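Trasudetti two-tier dish rack – quick review

Had this 3 weeks, figured I'd write it up before I forget. Stainless, plate slots on top, wire grid below. Paid more than I wanted to.

Good: plates stand up straight enough, big ones too. Handles at the ends so you can move it. Bad: legs need a decent flat surface, and the instructons are useless. Amr Samir put his together in 4 minutes, took me way longer.
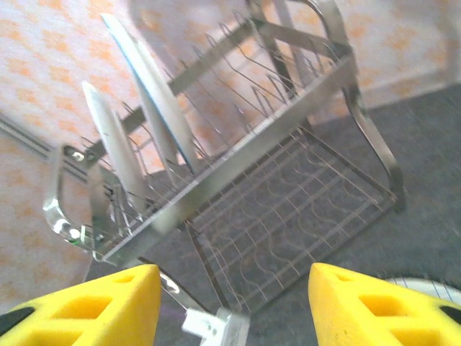
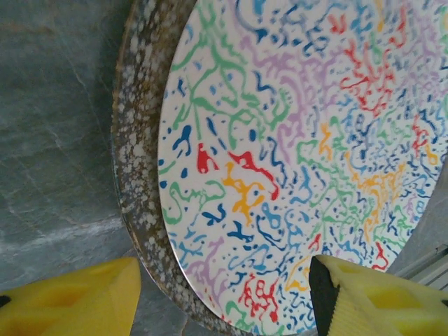

Speckled dish under the painted plate.

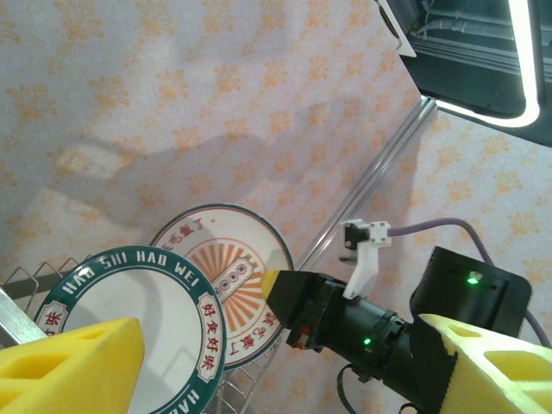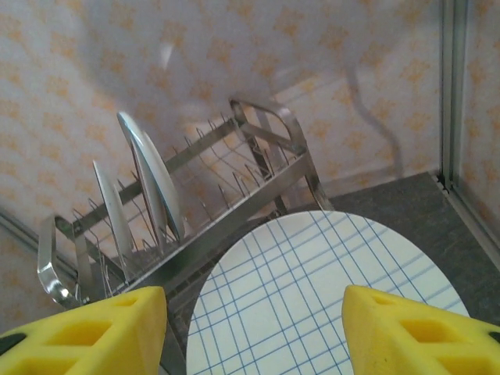

Standum Home, Issue 91

Thin plates lean a bit. Mine are all odd ones – the blue plaid, the teal rim HAO SHI HAO WEI one – and they go in fine. Heavy stoneware I'd keep to the bottom tier. Mugs on the wavy wire wobble, so put them upside down at the back.

Bolts came loose once. Tightened, ok since. Would buy agian, maybe on sale.

Miklós Halász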